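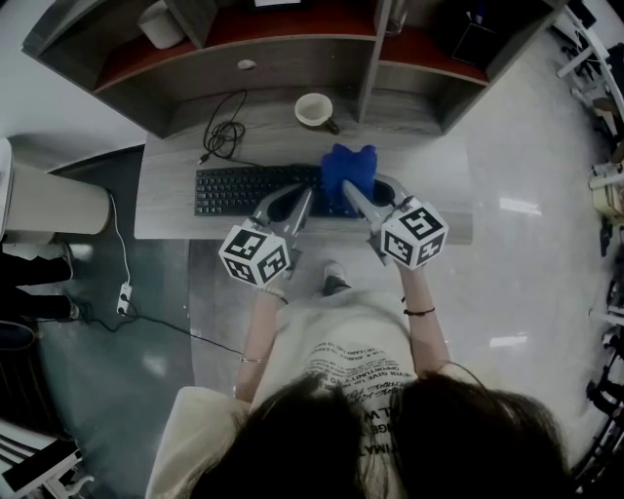 Desk day, with the blue guy on the keyboard as usual

I have been meaning to write about my desk for ages. I kept putting it off because I wanted it to look nice first, and then I realized it was never going to look nice for more than an afternoon, so here we go!

Let's start with the plushie. He's royal blue, he's squishy, he's got two bumps on top that I've decided are ears (my sister says horns, my sister is wrong), and he has no name after all this time. He is supposed to live on the shelf. He ends up on the right end of the keyboard, right on top of the keys, and I once found 11 pages of the same number typed into a grocery list. I moved him to the windowsill after that. Two days later he was back, and yes, I'm the one who puts him there. He's nice to squeeze on a long phone call.

The desk itself is the gray woodgrain one from Storneck that I got when I moved in. I was worried the gray would feel like a dentist's office but I've come around to it, and the rounded front edge is so much kinder to my forearms than my old one, which left a red line across both arms by lunchtime. It came with one of those round holes for cables. Do I run my cables through it? I do not. I've got a black one lying in a big tangle behind the keyboard, and every March I tell myself I'll get it sorted with some velcro ties. I even bought the ties – they're in a drawer somewhere.

Then there's the mug. White, dark handle, holds a serious amount of tea. I get through it fast and then it sits there empty until I need to stand up for some other reason. My friend Shahnaz Wickramasinghe got me onto the Thambiah loose leaf last winter and I've gone through 2 tins already, so thanks for that, Shahnaz, my grocery budget sends its love.

The keyboard is plain black with little square keys and I have nothing bad to say about it except that crumbs LOVE it. If you have a trick for getting toast out from under a space bar, please leave it in the comments. I've tried the canned air and I've tried turning it over and shaking it, and all I got was a sesame seed and a headache.

Things I want to do next: get a proper lamp (I've been eyeing the Stedine one, but $22 for shipping?), find those velcro ties, and maybe buy a small basket so the blue guy has somewhere of his own to sit. I'll post an update when the lamp shows up, if I ever stop arguing with myself about the shipping.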